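Pre-Listing Walkthrough Checklist, Sutherland Street house

Prepared for the seller, Elfriede Strobel, by Audrey-Anne McKinnon, Kekholm Realty. Walked with Reshma Ntuli (staging) in June. Items are marked OK, FIX or ASK. Comments are mine unless initialed.

OUTSIDE

1. House number readable from the street: OK
2. Front walk level, no trip edges: FIX
Second slab from the porch has lifted. Grinding the edge is enough. Sadao Uchida has done this for other sellers of ours and can look at it the same day as the gutters.
3. Handrail on front steps tight: FIX
Bottom bracket is loose. Two longer screws should hold it.
4. Gutters and downspouts: FIX
Clean all sides. The rear downspout empties against the foundation and needs an extension. Buyers' inspectors always write this one up.
5. Roof as seen from the ground: ASK
No missing shingles that I could see. Elfriede, please find the receipt from the last roof work. If it can't be found, write down the year as best you remember and we will disclose it that way.
6. Fence and gate latch: OK

ENTRY AND LIVING ROOM

7. Front door opens fully and locks without lifting: OK
8. Smoke alarm present and working: FIX
Alarm is present but did not sound when I pressed the button. Try a battery first. If the date on the back is more than ten years old, replace the whole unit.
9. Windows open, close and lock: FIX
Left window is painted shut. Score the paint line with a utility knife, don't pry.
10. Floor: OK
Area rug can stay for showings if it has a non-slip pad under it. (R.N.: I have a pad that fits.)

KITCHEN

11. Outlets near sink are GFCI and trip when tested: OK
12. Under sink dry, no stains: ASK
Dry on the day, but there is an old ring on the cabinet floor. Was there a leak, and who fixed it? This goes on the disclosure form either way.
13. Range anti-tip bracket: FIX
None found. Parts were $27 at the last house.
14. Counters and table cleared for photos: FIX
Food, drinks, mail and magnets put away before the photographer gets there. 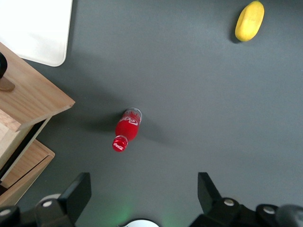
15. Range hood fan runs on both speeds: OK
Filter is greasy. Soak it overnight.
16. Disposal runs: OK

BATHROOMS AND BEDROOMS

17. Toilets firm to the floor: FIX
Hall bath rocks a little. Have a plumber reset it with a new wax ring. Do not just caulk around it.
18. Exhaust fan vents outside: ASK
I could not tell from the hall hatch. Sadao can check from the attic.
19. Medications, jewelry and paperwork locked up for showings: FIX
Please do this yourself and don't leave it to the stagers.
20. Bedroom windows clear for exit: FIX
Move the dresser in the back bedroom.

BASEMENT AND UTILITIES

21. Electrical panel labeled, 3 feet clear in front: FIX
Labels are fine. Boxes need to move.
22. Water heater relief valve piped down: OK
23. Carbon monoxide alarm: FIX
None on this level. Add one.

COSTS

My allowance for all FIX items is $3,000, with the toilet and walk taking most of it. Send invoices to Aaliyah MacPherson at our office and she will keep them with the listing file.

Second walk once items 2, 3, 8, 13 and 23 are done. The lockbox goes on after that.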